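Automation in Staff Kitchens: Changes to Work and Working Roles
Student project report, Department of Applied Technology, Urimthorpe College
May 2025

3. Findings from the workplace study

The project examined the planned use of a robotic arm in the staff kitchen at Callton, a residential care provider with two sites near Urimthorpe. The arm is to take over fetching, putting away and the checking of cupboards and refrigerators. Cooking will remain with the kitchen staff. Interviews were held in April with three employees and with the site management at Stultden, the larger of the two sites.

Staff estimated that fetching and putting away took up 90 minutes of each shift. They did not regard this as wasted time. Two of the three said that walking to the stores was when they spoke to residents and noticed who had not eaten. Management had treated the same minutes as a saving, and the difference had not been discussed before our visit.

A second finding concerns responsibility. Under the present rules, the person who puts an item away also checks its date. The draft procedure gives the first task to the arm and leaves the second unassigned. Staff asked who would sign the daily sheet.

3.2 Training and trials

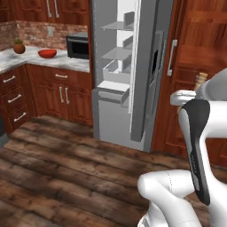 Training for the new duties is based on the Negussie simulation package, in which kitchen tasks can be repeated without interrupting meal service. The college team completed more than 1000 trial runs before the first staff session. Employees were asked to watch selected runs and to mark any point at which they would expect to step in. A refrigerator door left standing open, with a drawer pulled out below, was marked by all of them, as was the space the arm takes up in front of the tall cabinet. The engineers had given neither point a place in the scoring.

We recommend that kitchen staff take part in setting the scoring rules, that time for contact with residents be written into the rota, and that the daily sheet name one responsible person per shift. Callton has agreed to consider the first and third of these. The rota is subject to a separate review at Stultden.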